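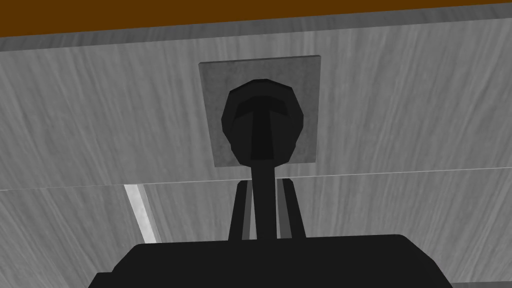
Projection Booth and Auditorium Check
Vedorton Cinema, Screen 2
Filled in by: Mitali Seneviratne
Date: Feb 8, 2020
Before the first matinee. Mark OK, FIX or N/A and leave a comment if it isn't OK.

BOOTH

1. Booth door closes and latches by itself
OK

2. Fire extinguisher in place, pin and tag present
OK. Tag runs out in June.

3. Exhaust fan running before the lamp is struck
OK. Rattle at startup, stops within a minute. Same as last month.

4. Lamp hours read and logged
1298 hours. Spare lamp is on the lower shelf, still in its box.

5. Lamp gloves and face shield on the hook
FIX. Face shield is scratched across the middle. Gloves fine. Please order a new shield with the next parts order.

6. Port glass clean on both sides, no cracks
OK. Cleaned the booth side. The house side had fingerprints again.

7. Cables off the floor or under covers
FIX. The cover by the sound rack has lifted at one end. Taped for today, needs a proper screw.

8. Emergency stop tested
OK

AUDITORIUM

9. Exit signs lit, all doors
OK

10. Exit doors open fully from inside with one push
FIX. Left rear door sticks at the bottom. It opens, but it takes a shoulder. See note from C.M. below.

11. Aisle lights
Row 19 is out on the right side. Everything else lit. Replaced the bulb, still out, so it is probably the wiring.

12. Seats: no loose arms, no broken hinges
Seat 22 in the back block taken out of use and blocked in the booking system. Hinge pin is missing.

13. Carpet edges and stair nosing
OK. The patch by the front steps is holding.

14. Screen masking moves freely, nothing hanging
OK. Ran it wide to flat and back twice.

15. Sound level checked from the middle of the house
OK at the usual setting. The monster movie booked for the evening shows is mixed loud, so check again with the trailer reel and turn it down before doors if needed.

16. House lights come up when the fire alarm test is triggered
OK. Picture and sound cut out as they should.

LOBBY SIDE

17. Wheelchair spaces clear
OK. Moved a standee that was blocking the way in.

18. 3D glasses washed and counted in
N/A, no 3D shows this week.

COMMENTS

Clementina Meireles: I looked at the rear door at noon. The wood has swollen at the foot. I have planed it a little and it opens with one hand now. Please try it again before the evening show, with the heat on. If it sticks, we do not open Screen 2 until it is fixed.

M.S.: Tried at 5:40 with the heat on. Opens fine. Changed item 10 to OK on the wall copy.

C.M.: Electrician asked for on the row 19 light. Keep an usher with a flashlight on that side until it is done.

Open items carried to next check: 5, 7, 11, 12.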